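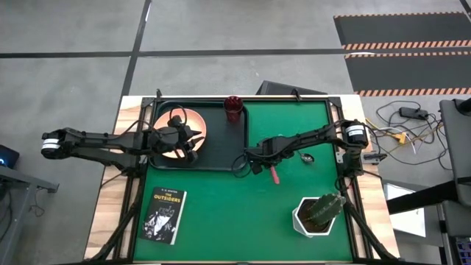 프리수스는 두 팔 로봇이 사람의 시범을 보고 집안의 자잘한 일을 배우게 하는 방법을 연구하는 작은 회사입니다. 소개 글이라고 하면 보통 큰 비전부터 적게 마련이지만, 저희가 하루의 대부분을 보내는 곳은 초록색 작업면이 깔린 탁자 앞이라서 그 이야기부터 드리고 싶습니다. 검은 쟁반에 주황빛 그릇과 검붉은 반투명 컵이 올라가 있고, 그 옆에 숟가락과 S. E. 힌턴의 『아웃사이더』 문고본, 흰 화분에 심긴 선인장까지 한자리에 있는 탁자입니다. 누군가의 집 식탁도 대체로 이렇게 생겼지요. 쟁반과 그릇만 깔끔하게 놓인 탁자에서 잘 움직이던 로봇도 책 한 권과 화분 하나가 끼어들면 전혀 다른 문제를 풀게 되는데, 저희는 바로 그 차이가 재미있어서 이 일을 시작했고 지금도 같은 이유로 계속하고 있습니다.

어떻게 시작했는지

회사를 세운 사람은 라스무스 메기와 피르민 베르히톨트입니다. 두 사람은 우카비츠에서 같은 연구실을 쓰던 시절부터 시범 학습을 놓고 밥 먹는 것도 잊을 만큼 오래 이야기하곤 했습니다. 라스무스는 시범을 더 많이 모으면 된다는 쪽이었고, 피르민은 모으는 방식부터 바꾸어야 한다는 쪽이었는데, 그 논쟁이 몇 해를 넘기도록 끝나지 않아서 결국 회사를 차려 직접 확인해 보기로 했습니다. (둘 다 아직도 자기가 절반은 옳았다고 생각합니다.) 나중에 제어를 맡은 레오폴트 쿠스터와 하드웨어를 맡은 지온 하우저가 합류했고, 그때부터는 논쟁에 끼어드는 목소리가 늘어 점심시간이 조금 더 길어졌습니다.

저희의 방법, 프란도프

프란도프는 저희가 쓰는 학습 절차의 이름입니다. 보통은 사람이 처음부터 끝까지 시범을 보이고 로봇이 그것을 통째로 흉내 냅니다. 프란도프에서는 로봇이 먼저 해 보다가 사람이 보기에 길을 잘못 들었다 싶은 순간에 조종을 넘겨받고, 고비를 넘기면 다시 로봇에게 돌려줍니다. 이렇게 넘겨받은 짧은 구간만 따로 모아 다음 학습에서 더 무겁게 다룹니다. 두 팔을 함께 쓰는 작업에서는 한쪽 팔만 넘겨받을 수도 있습니다. 왼팔이 그릇을 맡고 오른팔이 숟가락이나 손잡이 달린 도구를 맡는 식으로 일이 나뉠 때, 잘하고 있는 팔까지 멈추게 할 필요가 없으니까요. 말로 하면 간단한데 넘겨받는 순간에 팔이 움찔하지 않게 만드는 데에는 꽤 오랜 시간이 걸렸고, 이 부분은 레오폴트가 끈질기게 붙잡고 있었습니다.

지금까지 알게 된 것

식기 정리 과제를 놓고 두 방식을 비교해 보았습니다. 전체 시범 600회로 학습한 모델과, 전체 시범은 훨씬 적게 쓰고 교정 구간 242개를 더한 모델을 같은 물건, 같은 배치로 시험했더니 두 모델의 성공률이 거의 나란히 나왔습니다. 더 반가웠던 것은 처음 보는 배치에서였습니다. 화분을 반대편으로 옮기거나 책을 비스듬히 놓았을 때는 교정 구간을 쓴 모델이 그릇을 놓치는 일이 눈에 띄게 적었습니다. 아쉬운 점도 적어 두어야겠지요. 숟가락처럼 얇고 반짝이는 물건은 어느 쪽 모델이든 여전히 어려워하고, 반투명한 컵은 조명이 바뀌면 깊이를 잘못 읽는 경우가 있습니다. 지온이 손가락 끝의 모양을 조금씩 바꾸어 가며 답을 찾고 있는데, 지난 3월에 만든 것이 지금까지는 제일 낫습니다.

함께 일하는 방식

저희는 시범을 보이는 사람과 모델을 만드는 사람을 따로 두지 않습니다. 새로 온 동료도 첫 주에는 코드를 열기 전에 조종기를 잡고, 매일 30분씩 컵과 그릇을 옮겨 봅니다. 가장 최근에 합류한 요아르 뉘고르는 처음 며칠 동안 꿈에서도 쟁반을 보았다고 하더군요. 그래도 그렇게 직접 해 보고 나면 기록된 궤적을 볼 때 어디서 사람이 망설였는지가 보이고, 그 망설임을 데이터에서 지울지 남길지를 두고 훨씬 나은 대화를 나눌 수 있습니다. 실패한 기록도 모두 보관하며, 금요일 오후에는 차를 한 잔씩 들고 그 주의 가장 이상한 실패를 같이 돌려 봅니다.

실험용 탁자의 배치와 물건 목록은 '모저'라는 이름으로 정리하고 있습니다. 다른 연구실에서도 똑같이 차려 놓고 결과를 견주어 볼 수 있도록 물건의 위치를 잡는 순서와 시험 절차까지 적어 두었으니, 필요하신 분은 편하게 요청해 주세요. 써 보시고 잘 안 되는 부분을 알려 주시면 더욱 고맙겠습니다. 방문도 언제든 반깁니다. 오시기 전에 한 줄만 남겨 주시면 조종기 앞에 자리를 하나 비워 두겠습니다.

공유 30
댓글 2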